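Snack drawer rescue (and a few words about crumbs)

Posted by Dorottya Szilágyi, July 12, 2022

My snack drawer used to be the worst spot in the kitchen. Half-empty chip bags, three kinds of crackers open at once, and a layer of crumbs under it all that I pretended not to see! So last weekend I pulled everything out and started over.

First, vacuum before you wipe. A damp cloth turns crumbs into paste, and then you're picking at the corners with a toothpick (ask me how I know).

Fold chip bags from the top in small, tight folds and stand them on the fold. No clips needed, and mine have all gone missing anyway. Crackers go in a jar with a good lid. If they've gone soft, spread them on a baking sheet and give them a few minutes in a low oven, then let them cool all the way before you close the jar up again.

Shallow open boxes beat deep bins for me, every time. I can see what's in there and the kids can too.

Bamboo box, marble-look counter:
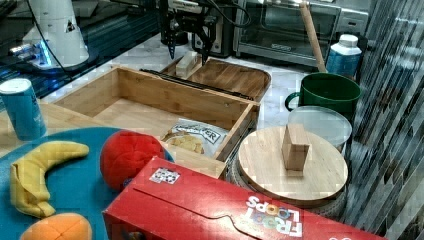
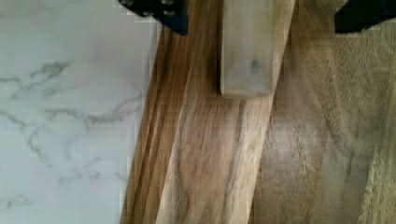 Bamboo and wood don't like to sit in water, so never soak them. Wipe with a barely damp cloth, dry right away with a towel, and rub in a little mineral oil when they start to look thirsty. I do mine in November, before the holiday baking starts, and again whenever I remember.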